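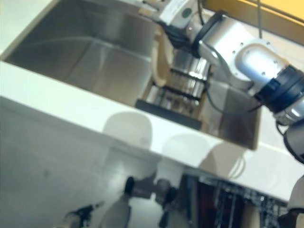
Altdenの宿舎棟では、共用の台所を使った者が、その日の記録を台帳に残すことになっている。様式は流し、水切り、食器、棚の四欄で、感想を書く欄はない。流しは角形のステンレス製で、白い天板に落とし込まれ、水切りの黒い桟のあいだに銀色の円筒形の器が詰めて置かれることが多い。台帳ではこれを「金属器」と呼ぶ。椀や湯呑みとは別に数える決まりだったが、いつからか誰も分けなくなった。

フェルナンダ・サルガド(Fernanda Salgado)が台帳の保管を引き継いだのは七月である。前任者はMcKinnonの測量所へ移り、引き継ぎの書類は封筒一通だった。中には棚の鍵、台帳の様式、それに皿の総数を記した紙片が入っていた。総数は110枚。彼女は棚を開け、上段から順に照合した。109枚あった。

一枚の不足は誤差として扱える。様式の備考欄にも、割れ、欠け、貸し出しの別を書けばよいとある。しかし彼女は測量所の出納係を長く務めており、理由の欄を空けたまま数字を閉じる習慣がなかった。

最初に調べたのは割れである。廃棄の記録は前の冬に二件あり、どちらも総数から引いてあった。次に貸し出しを調べた。Tadgateの作業場へ大皿を8枚出し、同じ月に同じ枚数が戻っている。受領の署名もある。残るのは、皿がまだ建物の中にあり、照合の時刻に棚になかった場合だった。

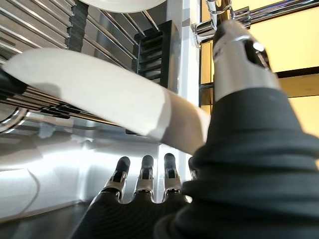
水切りに立てられる白い平皿。

翌朝、彼女は照合を五時四十分に行った。台所を使う者はまだいない。棚は109枚、流しの中に皿はなかった。夜は消灯の直前に行った。棚は97枚、流しに12枚。合計は変わらない。同じことを八日続け、時刻と枚数を鉛筆で書いた。合計は一度も動かなかった。

九日目に、彼女は方法を変えた。枚数を数えるのをやめ、一枚ずつ裏を見た。平皿の裏には窯元の刻印があり、Stindarの文字の下に小さな番号が打ってある。番号は連番で、1から始まっていた。作業には二晩かかった。欠けている番号は40だった。

台帳を遡ると、番号についての記述が一箇所だけ見つかった。筆跡は前任者のものではない。食器の欄に、ほかの行と同じ大きさの字で「四十番、縁に傷。使用に差し支えなし。窓側へ」とある。窓側という語は様式にない。棚には上段、中段、下段の区分しかなく、台所に窓と呼べるものは、天板の奥で黄色く光るすりガラスの仕切りだけだった。
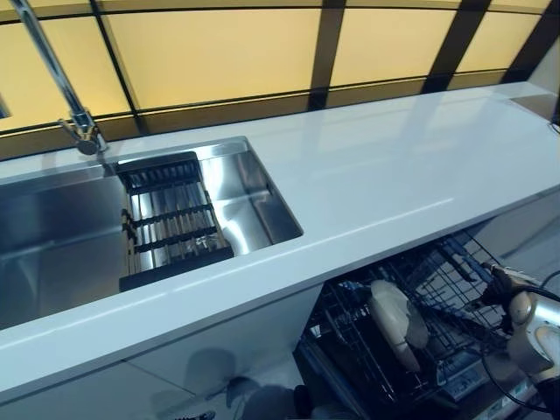
彼女は建物の図面を借り出した。図面によれば、仕切りの向こうはかつて食堂で、壁の位置は二度変更されている。最初の図面では台所と食堂のあいだに受け渡し口があり、その下に奥行きの浅い戸棚が描かれていた。二枚目では受け渡し口が消え、戸棚は破線になっていた。三枚目にはどちらもない。破線の意味は凡例に「既存、撤去せず」とあった。

彼女は三枚の図面を重ね、柱の芯を合わせて寸法を取った。戸棚の位置は、現在の廊下の突き当たり、掲示板の裏にあたる。掲示板はねじ四本で留まっていた。管理室に届けを出し、許可の印をもらい、午後に外した。

戸棚の扉には取っ手がなかった。縁に定規を差し入れると、手前に開いた。奥行きは皿一枚分よりわずかに深い。中には皿が一枚、壁に立てかけてあった。裏の番号は40。縁の傷は長さ5ミリで、釉薬の表面で止まっている。皿の下に紙が敷いてあり、古い献立表の裏に鉛筆で人の名が並んでいた。ほぼ四十人分あり、どの名にも日付はなく、半分ほどに線が引いてある。最後から二番目が前任者の名で、線が引かれていた。最後の名は途中で鉛筆の芯が折れたらしく、頭の二文字しか読めない。Feとあった。

彼女は紙を元の折り目で畳み、戸棚に戻した。扉を閉め、掲示板をねじ四本で留めた。作業時間は二十五分。届けの控えには「裏面点検、異常なし」と記入した。 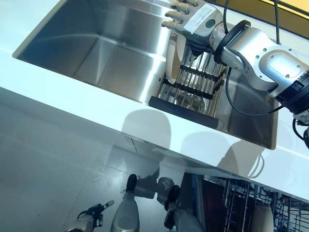 皿は持ち帰った。湯で洗い、水切りに立て、乾くのを待つあいだに台帳を開いた。食器の欄に110と書き、前日までの109には訂正を入れなかった。その日の時点では正しい数字だったからである。備考欄には番号と傷の寸法を書いた。発見の場所を書く段になって、彼女は前の記述をもう一度読み、しばらく鉛筆を置いた。

廊下で足音がした。夜勤の者が湯呑みを取りに来て、流しの前で立ち止まり、皿が増えていると言った。彼女は、増えてはいない、戻っただけだと答えた。相手は頷いて湯を注ぎ、自分の使用欄に時刻を書いて出ていった。

彼女は乾いた皿を布巾で拭き、棚の中段、39番と41番のあいだに差し込んだ。高さは揃った。それから備考欄の残りに「窓側より」と書き、鉛筆を削ってから、台帳を棚に戻した。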